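Wood Surfaces and What Is Claimed for Them
Handout 4: Color, finish, and the word "natural"
Vilgot Aasen

Bring this with you to the February session, along with one sales leaflet for a floor or a table. Any leaflet will do. The worse it is, the more we will have to talk about.

Pale wood is in fashion, and most of you will be asked for it. Clients say "light oak" when they mean "light," and showrooms are happy to leave it there. Color is a poor guide to species. Stain, bleach, finish, and a sunny window all shift it, and grain seen from standing height settles less than people think.

Floorboards with tan and honey-colored grain, and a tabletop in butcher-block style strips:

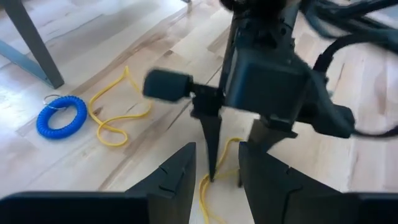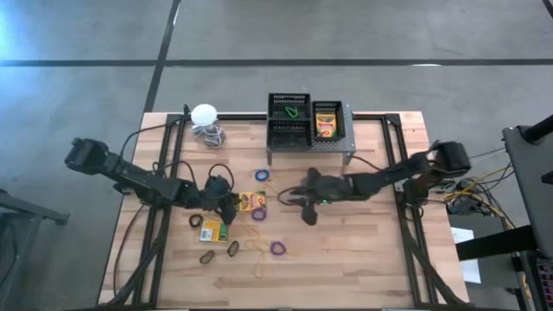
1. What the word "natural" covers

Very little. I have seen it used for an unfinished board, an oiled board, and a board under clear lacquer, all in the same Grillach price list. Treat it as a color name until the supplier puts something else in writing. Ask what is on the surface, how many coats, and what you would use to repair it. If the answer to the last one is "it won't need repair," ask somebody else.

2. Boards and strips

Wood swells and shrinks across the grain far more than along it. Gluing up narrow strips spreads that movement and makes a wide top easier to keep flat. It does not stop the movement, whatever the leaflet says. A glued-up top still has to be fixed to its base so that it can shift a little. Slotted holes are the usual method. Plain screws driven tight through a metal base are the usual mistake.

3. Fading

Sunlight changes wood, and finishes change as well. Some species darken, others bleach, and a clear coat may yellow on top of either. The Londdale brochure promises "lasting color" and cites a test of 64 hours under a lamp. It doesn't name the lamp, the distance, or the wood. Even if the test was fair, 64 hours tells me nothing about a south window over ten years.

4. Hardness

Published figures are averages from small clear samples. Your board has its own opinion. Osman lists two floors with scores of 43 and 50 on a scale of its own making, and charges more for the 50. I would want to see both after a year of chairs.

For next time

Read the Gullport care sheet, page 30. Mark each sentence as measured, assumed, or sales talk. Where you can't decide, write down what you would need to know. We start with section 3, as last year's group argued about it for most of the hour and I still don't think they were right.

Course handouts may be copied for class use only | Contact the instructor | Back to top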